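16. Clearing the bed and changing the sheet

Applies to: Cladadari upholstered bed with channel headboard, all sizes. Text revised 7/24/24. For assembly of the Umarwood base and slats, see Section 2.

The bed surface must be clear before the sheet is removed, the mattress is turned or the headboard is cleaned. Items left under a folded sheet can scratch the frame rail or fall between the mattress and the headboard, where the gap cannot be reached by hand once the mattress is seated.

CAUTION: Disconnect charging cables at the wall end before lifting the sheet. Do not pull a device off the bed by its cable.

16.1 Clearing the surface

1. Place a box or tray on the floor on the side of the bed nearest the door. Do not put it on the mattress.

2. Remove clothing first. Start at the foot of the bed. Check pockets, then fold the garment or put it with the laundry. Do not drag garments with metal zippers across the sheet or headboard.

3. Remove bottles and drink containers next. Tighten the cap before lifting. If liquid has reached the sheet, go directly to 16.3.

4. Collect remote controls and game controllers. Place them in the tray with the buttons facing up.

5. Unplug the phone and lift it with one hand. Coil the cable loosely and set it on the floor clear of the casters, if fitted.

6. Pick up pens, batteries and other small cylindrical items individually. These roll toward the low point of the mattress when weight is placed on the edge.

7. Lift any loose sheet of paper last, flat, with both hands. Shake it over the tray.

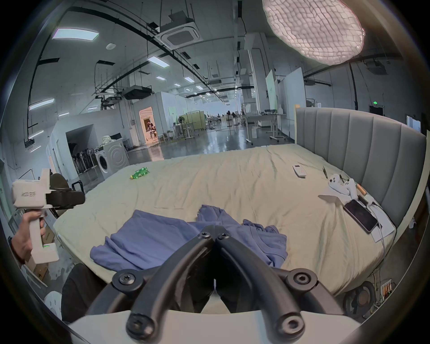
Figure 16-1. Sheet with garment, remote control, game controller and phone. Cables run over the side of the bed.

8. Run the flat of the hand over the full surface from headboard to foot. Feel for items under the sheet.

NOTE: Ink marks are the most common cause of permanent staining on pale sheets. Retract or cap all pens at step 6, including those that will go back on the bed.

16.2 Removing and fitting the sheet

The Kashindye fitted sheet has an elastic hem and a woven label at one foot corner. Other fitted sheets may be used if the pocket depth is at least 16 inches.

1. Release the two foot corners, then the two head corners. Lift the mattress edge with one hand while releasing a head corner. Do not lever against the headboard.

2. Fold the sheet inward from all sides so that crumbs and dust stay in the center. Carry it off the bed in one piece.

3. Inspect the mattress surface. Vacuum if required, using the upholstery nozzle on low.

4. Check that the mattress is against the headboard along its full width. Push from the foot end.

5. Fit the head corners of the clean sheet first. The hem must pass completely under the mattress.

6. Fit the foot corners with the label at the lower left, as seen from the foot.

7. Smooth the sheet from the center outward. Soft wrinkles are normal in unpressed cotton and do not indicate a wrong size. Diagonal creases running from corner to corner indicate that the sheet is turned 90 degrees. Remove and refit.

8. Return items only after the sheet is fully seated. Small items should go back in a tray.

NOTE: Replacement sheets are ordered under part number 432 plus the size code printed on the mattress label.

16.3 Liquid on the sheet

1. Remove all electrical items from the bed, whether or not they appear wet.

2. Blot with a dry white cloth. Do not rub.

3. Remove the sheet as in 16.2 and check the mattress below.

4. If the mattress is damp, stand it on its long edge away from the headboard for at least 17 hours. Do not use a hair dryer or space heater.

CAUTION: Two people are required to stand a queen or king mattress on edge.

16.4 Headboard and surroundings

Clean the vertical channels monthly. Work from top to bottom with a soft brush, then vacuum the seam between the headboard and the mattress. Wipe the outer edge of the frame with a barely damp cloth and dry it at once.

Keep chairs with hard armrests away from the side rail. Contact with the rail is not covered by the Ultimeck finish warranty. Cartons and luggage may stand near the bed provided that they do not lean on the frame and that a clear path remains along at least one long side.

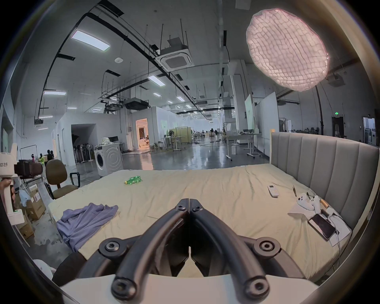
Can the headboard cover be taken off and machine washed?

The cover is stapled to the headboard panel and must be cleaned in place. Use a brush and vacuum for dust, and a foam upholstery cleaner for marks. Test the foam on the lower rear edge and let it dry overnight before treating the front.

16.5 Intervals

Sheet: change weekly.
Mattress: turn head to foot every three months for the first year, then every six months.
Headboard channels: monthly.
Frame bolts: check each June and after any move. Tighten with the supplied key only. See Section 17 for torque values.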